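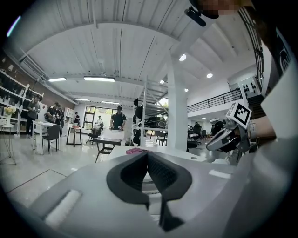

Automation at the Abu Hammour Site: Questions from Staff

Last revised January 17, 2021. Maintained by Noura Sayegh, Operations Planning, Ranthorpe.

What is being automated?

Two tasks: returns sorting and the repacking of small flat goods (books, boxed accessories, document wallets). Receiving, photography, customer service and repairs are outside the scope of the current phase. The arms are supplied by Vestano and will be installed in the returns area at the end of the ground floor. The scheduling software is Flelex, which most teams already use for shift planning.

Why is part of the training done by hand?

The arms learn from recorded demonstrations. An operator holds a gripper of the same shape as the one on the arm and performs the task at normal speed, and the recording is used to train the control software. Scripted motion was tested in October and rejected. It handled identical cartons well and mixed returns badly.

Who records the demonstrations?

Staff from returns and repacking, on paid time, within normal shifts. Participation is by sign-up in Flelex. A recording block lasts 2 hours including breaks. People who do not sign up stay on their usual duties and are not marked down for it.

How many demonstrations are needed?

The target is 400 accepted demonstrations per task. The count for repacking stands at 370. A demonstration is accepted if the object is picked up, moved and released without being dropped, and if the marker on each gripper can be read throughout. Rejected takes are deleted and do not count against the operator.

Does a demonstration have to be perfect?

No. Small corrections are useful – a regrip or a short pause gives the software information on how to recover. Do not restart a take for a minor adjustment. Do restart if the object falls to the floor.

How should the table be set up?

Clear the table except for the objects listed on the task sheet. Vary the starting position between takes. Objects with a soft or glossy cover should be placed flat, never leaning on another object. Cables go behind the operator and away from the chair casters.

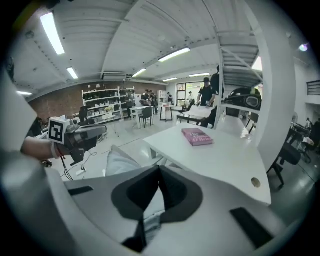 Chairs are pushed back before a take begins, and both operators stand if the task calls for two people. Other work in the room continues as usual. The software is expected to cope with people walking and sitting in the background, so there is no need to wait for the floor to clear.

Are faces and conversations recorded?

The grippers record video. Faces are blurred before the files are used for training. Audio is switched off. Recordings are stored separately from personnel files and are not available to line managers.

Will my speed be measured?

The system logs the length of each take for technical reasons. The log carries a session number and no name. It is not used in appraisals or for setting targets.

Will jobs be cut?

No position will be removed in this phase. It covers 14 positions, all in returns and repacking. The tasks within those positions will change. Less time will go to sorting and more to inspection, exception handling and supervision of the arms. Revised job descriptions will be issued before the arms go live, and each affected employee will have a meeting with HR to review grade and pay. Decisions on later phases have not been made, and this page will not guess at them.

What happens when an arm stops?

The operator on duty presses the stop button, confirms the stop on the panel and removes the object by hand. Maintenance is called only if the arm fails to restart after a second attempt. Never reach past the yellow floor line while the panel light is green.

Is training provided for the new duties?

Yes. The course has a classroom part and a supervised part at the arm. Both are counted as working hours. Staff on night shift can book the classroom part at the start of their shift.

My wrist is sore after a recording block. What should I do?

Stop and report it to the shift lead. The hand-held gripper can be swapped to the other hand or the block can be split over two days. Wrist supports are kept with the task sheets.

Where do I send a question that is not covered?

Use the comment field on your Flelex schedule page or leave a note for Noura Sayegh at the planning desk. Answers that apply to more than one team are added to this page.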